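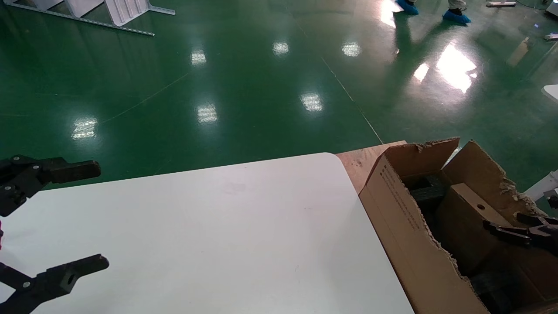 The Larport Tide Station

The gauge at Larport had been reading high by 2 centimeters, and the harbor office in Valtness wanted to know for how long.

Lucimara Brito received the request on 04/06/2022, in a message of three lines, one of which was the sender's phone number. She printed it and put it in the folder for Larport. The folder held the installation certificate, the leveling records, and a quantity of correspondence on the subject of the door.

The station was a concrete hut at the end of the north quay. Under it a stilling well went down through the quay wall to the water, and in the well a float rose and fell on a stainless wire. The wire passed over a wheel, the wheel turned an encoder, and the encoder sent a number to Valtness every six minutes. A counterweight kept the wire tight. There was also a tide staff bolted to the outside of the wall, painted in black and white, which anyone could read from the steps.

The procedure for a datum complaint was given in the manual under section four. First, compare the gauge with the staff at high water, at low water, and at two points between. Second, level from the staff to the nearest benchmark. Third, level from the nearest benchmark to at least one other. If the gauge disagreed with the staff, the fault was in the gauge. If the staff disagreed with the benchmark, the fault was in the staff. The manual did not give a procedure for a disagreement between benchmarks. It said to refer the matter to the district surveyor, who was Lucimara Brito.

She took the level, the tripod, the two staves and a thermos. Rosimeire Fagundes met her at the quay with the key to the hut. Rosimeire had read the tide staff at Larport every morning for nineteen years, at first because the office paid her for it and later because the office had forgotten to tell her to stop.

"It's high," said Rosimeire.

"So I understand."

"It's been high since the dredger."

Lucimara wrote this down. The dredger had worked the basin in September, two years before. She asked whether the difference had appeared all at once.

"No. First it was nothing. Then it was something you could argue about. Then it was two."

They began at low water. The gauge and the staff agreed to within three millimeters, and they agreed again at both intermediate readings and at high water. The wire was sound. The float had a ring of weed on it, which Lucimara removed with a plastic scraper, and the reading changed by one millimeter. She noted the scraper in the log under equipment used.

This left the staff. The nearest benchmark was a brass bolt in the quay wall, designated 626, at a distance of eleven meters. She set up the level midway between them. Rosimeire held the stave on the bolt and kept the bubble in the center without being told. The staff and the bolt agreed exactly.

"Then it's right," said Rosimeire.

"It's right with respect to the bolt."

The second benchmark was on the step of the Tavares chandlery, 200 meters inland. It had been cut into the granite in the previous century, and the step had not been moved, although the shop above it had burned and been rebuilt. Lucimara ran the line up the quay in equal sights, foresight and backsight, with a change point at each bollard that offered a firm surface. It took most of an hour. The wind moved the stave at the fourth setup and she observed it again.

At the chandlery the line closed low by nineteen millimeters.

She ran it back to the quay by the other side of the road. The difference between the two runs was one millimeter, within tolerance. She then ran a separate line to the third benchmark, on the church plinth, 600 meters from the quay, and found that the church and the chandlery agreed with each other and that neither agreed with the bolt.

The conclusion was not complicated. The gauge was correct relative to the staff, the staff was correct relative to the quay, and the quay was going down. As it went, it carried the hut, the staff and the bolt with it, and from inside the hut the sea appeared to rise.

Lucimara ate her lunch on the steps and did the reductions a second time in pencil. Rosimeire had brought her notebooks out in a canvas bag. There was one for each year, with the morning reading in the left column and the weather in the right. In the more recent volumes there was a third column. It was headed with a small letter d, and it contained a correction.

"What is this?"

"What I took off."

"On what basis?"

Rosimeire pointed across the basin to the old slipway, which was cut from the rock. At a height near mid-tide there was an iron ring. When the water touched the bottom of the ring, the staff ought to read 1.84. It had always read 1.84. Her father had told her so, and she had checked it herself on calm mornings. After the dredger it read 1.85, and then it read 1.86.

Lucimara turned the pages. The corrections began at zero and increased in steps of half a centimeter. She plotted them on the back of the request from Valtness. They made a curve, steep at first and then less steep, of the kind produced by a fill consolidating under load. She had three benchmarks and one afternoon. The notebooks had the dates.

"Did you report it?"

"I wrote to Larnness, when Larnness had the office. They sent a man about the door."

Lucimara went over to the slipway with the level and observed the ring from the church line. It fitted. She assigned it a provisional number and described it in the log as an iron mooring ring, lower inside edge, set in bedrock, in good condition. Under established by, she wrote R. Fagundes.

Her report to the harbor office ran to four pages with one appendix. It recommended that the gauge be left as it was, that a correction be applied to the record from the date of the dredging, and that the quay be leveled every three months. The appendix was the third column of the notebooks, typed out in full. Under personnel, she recommended that the observer at Larport be reinstated, with back pay.

The reply from Valtness came nine days later. It accepted the correction and the leveling. On the matter of the observer it asked for the name of the instrument used, its serial number, and the date of its last calibration.

Lucimara filled in the form. For instrument she wrote ring. She left the serial number blank. For the date of last calibration she telephoned Rosimeire, who said to hold on, put down the receiver, and went to look at the water.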